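What Happens When Someone New Starts at Nursery?

By Violeta Cabral

Hello! I work at a nursery called Clullow, and I've written this for big brothers, big sisters, cousins, and anybody else who has a little one at home about to start.

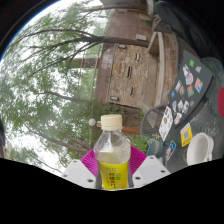 What is settling in?

Settling in is the name grown-ups use for getting used to a new place. You've done it yourself, even if you can't remember. Think about your first morning at school, or the first time you slept at a friend's house and the ceiling looked wrong. Everything was a bit strange, wasn't it? Where do the coats go? Who do I ask if I need the toilet? After a while you knew all those things and stopped thinking about them.

Babies and toddlers have to do the same job, only they haven't got many words yet. So we do it slowly.

The first visit

The first visit is short. At our nursery it lasts 30 minutes, and the mum or dad (or granny, or whoever is bringing them) stays the whole time. The little one might crawl straight off to the sand tray. They might sit on a lap and not move at all. Both are fine! I once had a boy who spent his entire first visit under the table with a saucepan lid, and he went home very pleased with himself.

On the next visit the grown-up pops out for a few minutes and comes back. Then it's a bit longer, and then a bit longer again. The coming back is the important part. A baby doesn't know yet that people who go away come back, so they need to see it happen over and over.

What is a key person?

A key person has nothing to do with keys, though I do carry rather a lot of them. It means one grown-up at nursery who gets to know your little brother or sister especially well. They find out what makes them laugh, how they like to be held, and whether they'll eat peas.

My friend Meifang is key person to the babies. She writes down all the funny special words that families use, and she asks about languages too. One of our little girls says "agua" when she's thirsty, so Meifang says it as well.

Why do they cry at the door?

Quite a lot of them do, and I'd like you to know about it in case you're there one morning and it makes you sad. Crying is how a small child says "I wanted you to stay". It doesn't mean nursery is horrid, and it doesn't mean anybody has done something wrong.

We give cuddles, or we go and look out of the window at the bin lorry — bin lorries are marvellous for this. Some children stop very quickly and some need longer. Some are cheerful for a whole week and then cry in the second one, when they've worked out that nursery is going to keep happening!

What's a comforter?

It's something from home that smells right. It could be a blanket, a soft rabbit or an old T-shirt of Dad's. Please don't let anybody wash it the night before. I mean it about the smell.

We keep comforters in a basket where the children can reach them. When they're busy playing they often forget all about them, and when they're tired they come and fetch them back.

How can you help?

You can do more than you'd think. Little ones watch bigger children all the time, so if you sound cheerful about nursery, they'll notice. Here are some things that families have told me worked for them:

Play nurseries at home with teddies. Let one teddy say goodbye and come back later.

Draw a picture for your brother or sister's peg.

Learn the name of their key person and say it at teatime.

Wave properly at the door, say goodbye once, and then go. Sneaking off is tempting, but it makes them worry that you might vanish another time as well.

How long does it take?

I get asked this one every February, when we have lots of new starters. Some children are settled in a few days. Others take weeks and weeks, and a child who has been poorly or on holiday might need to do a bit of it again. When your little one comes home, try not to ask too many questions straight away. They'll be worn out. Sit next to them and have a biscuit.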